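Flerden Hand, Build Guide
Section 7: Mounting the wrist camera and first finger check
Revised 2025-12-20

By now you have a hand that is wired, bolted to the arm and doing nothing. Leave it that way for a few more pages. This section covers fitting the small camera under the palm, setting its angle, and moving each finger under power for the first time. If your fingers already move, you skipped ahead, and you should go back to Section 6 and read the part about end stops.

You will need:
The camera bracket (printed, or cut from whatever the shop has too much of)
2 short screws and the driver that fits them, not the one that almost fits them
The Fimov controller board, flashed as in Section 5
A laptop with the Marwat console installed
A table you don't have to share for the afternoon

CAUTION: Turn off the arm supply before putting your own fingers between the robot's. The hand has no opinion about whose knuckle is whose.

7.1 Fit the bracket

1. Power down the arm and wait for the board light to go out.
2. Slide the bracket over the wrist collar from the thumb side. It goes on from the other side too, and stays there forever.
3. Start both screws by hand, then snug them. Stop when the bracket no longer rocks. The plastic will not warn you before it strips.
4. Route the camera cable along the forearm and leave a loop of slack at the wrist. Turn the wrist by hand through its full travel. If the cable goes tight anywhere, the loop is too small.

Note: The first batch of brackets was drawn with the holes in the wrong place. If yours don't line up, print the file from the January folder. Drilling new holes also works, and looks it.

7.2 Set the view

5. Power up and open the camera window in the console.
6. Tilt the camera until all four fingertips and the thumb tip are in view with the hand open. You will lose some of the table. That is fine, the table isn't going anywhere.
7. Set exposure by hand. Automatic exposure sees a black palm, panics, and turns the rest of the room into fog. Start at 188 in the console and lower it until you can make out the edge of the tabletop.
8. Lock the tilt screw and save the profile. The console doesn't ask whether you want to save before it closes.

Note: The palm cover should sit flat with its ribs unbroken all the way around. A rib folded under itself will rub on the thumb base and make a squeak that everyone else in the shop will hear before you do.

7.3 First finger check

9. Raise the arm until the fingers hang clear of the table, pointing down. Gravity helps here, and a stuck joint is easier to spot.
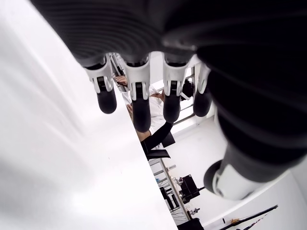

10. In the console, select one finger and send it to 1450. It should curl slightly and stop. Send it home and do the next one. Resist the slider marked ALL.
11. Watch the hinge pin as the finger moves. If it creeps out of the white housing, power down, press it back flush and add a drop of thread locker. Then do the other pins, which are planning the same thing.
12. Check the thumb last. It travels across the palm, so make sure the fingers are home before you send it anywhere.
13. Repeat the whole round 3 times. A finger that behaves once may only be being polite.

CAUTION: If a finger buzzes without moving, cut the power. The servo is pushing against something and will keep at it for up to a minute before the board gives up, by which time you may be shopping for a servo.

If a finger moves the wrong way, swap its direction in the Virkier settings file — don't flip the connector. If two fingers move together, their IDs match, so go back to step 4 of Section 5.

Leave the exposure profile alone when you move on to Section 8. The grasp routines use it.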